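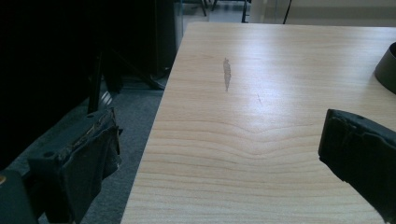

Clondcombe Furniture Reuse list
Subject: Re: Repairing a chip in a laminate tabletop

We had the same question in July with the tables in our back room, so I can tell you what worked for us and what didn't.

On Clondcombe list, a member wrote:
> One of our tables has a narrow mark in the top, gray-brown and longer
> than it is wide. I can't tell if it is a chip or a stain. The top is
> light wood-grain laminate, pale beige. There is a thin scratch close
> by. Can either be fixed, or do I need a new top? The supplier quoted
> 76 dollars for a Tulon top, not counting delivery.
>
> Also, does anyone have a filler that matches a printed grain?

First find out which it is. Run a fingernail across the mark with your eyes closed. If the nail drops, it is a chip and the core is showing. If it slides over, it is a stain, and you can try baking soda and water left on for ten minutes. Wipe it off with a damp cloth. Do not use scouring powder. It dulls the finish and the dull spot will show more than the stain did.

For a chip, cut away any loose flakes with a sharp blade and let the spot dry overnight before you fill it. Water gets into the core and swells it, and then the edges of the chip lift. We used the Prodix seam filler in the lightest beige. Put it on in two thin coats with a plastic knife and wipe the extra off right away with the solvent listed on the tube. It sets hard and you can't sand it without marking the laminate next to it.

No filler will match the grain. We tried drawing the lines back in with a tan furniture marker. On the part of the table where the lines curve it looked wrong, and on the straight part it was passable. I would leave plain beige in a mark that narrow.

I would leave the scratch alone too. Wax hid ours for almost 700 hours of table use, by the sign-out sheet, and then it was back.

As for sandpaper, the only thing we used was a scrap of 2000 grit on a lump of dried filler, and even that left a shiny patch you can see when the window light is on it.

The older thread on replacing tops is number 958 in the archive. It covers the Nugroho frames, which have different screw holes from the Tulon ones, so measure before you order.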